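Stadside Egg Storage Box, 4-Cup, Hinged Lid
Item no. 818-4
Osturgate Kitchen Supply > Food Storage > Refrigerator Boxes

Small-format egg box for households that buy eggs in short quantities or want part of a larger carton closer to hand. Two boxes stack with the lids closed.

Specifications
Capacity: four hen eggs, medium to extra large
Base and lid: clear plastic
Insert: white, molded, lifts out
Lid: hinged on one side, no latch
Weight, empty: 87 g
Height, lid closed: 68 mm
Case pack: 24

Fit
The cups are sized for hen eggs. Duck eggs will seat but may touch the lid. Quail eggs drop too low to be picked out easily and are not recommended. Jumbo eggs vary by supplier; check one before ordering by the case.

Cleaning
Remove the insert and wash all parts by hand in warm water with dish soap. Do not use scouring pads – the clear plastic scratches. The box is not rated for the dishwasher, microwave or freezer. Dry the cups before reloading.

Ordering
Sold singly or by the case. Replacement inserts are stocked under 818-4R. Lids are not sold separately. Orders for the Plellatberg warehouse ship in two working days; orders over 2000 units are quoted by Du Plessis Wholesale and need a separate lead time.
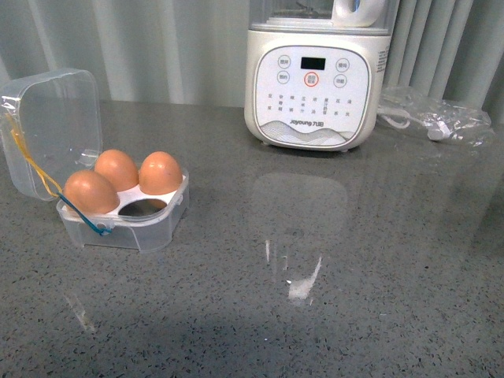 Loading is from the top with the lid fully back. Set each egg with the wider end down and let it settle under its own weight; pressing can crack the shell against the rim of the cup. The layout is two by two, so a box holding three brown eggs with the front-right cup open can be topped up without moving the others. The base walls are translucent and a dark or speckled counter will show through them – buyers who want an opaque box should look at the Stadside 818-6. Allow clearance behind the box for the raised lid if it will be opened on a shelf.

Page revised 05/06/2025. Dimensions are nominal.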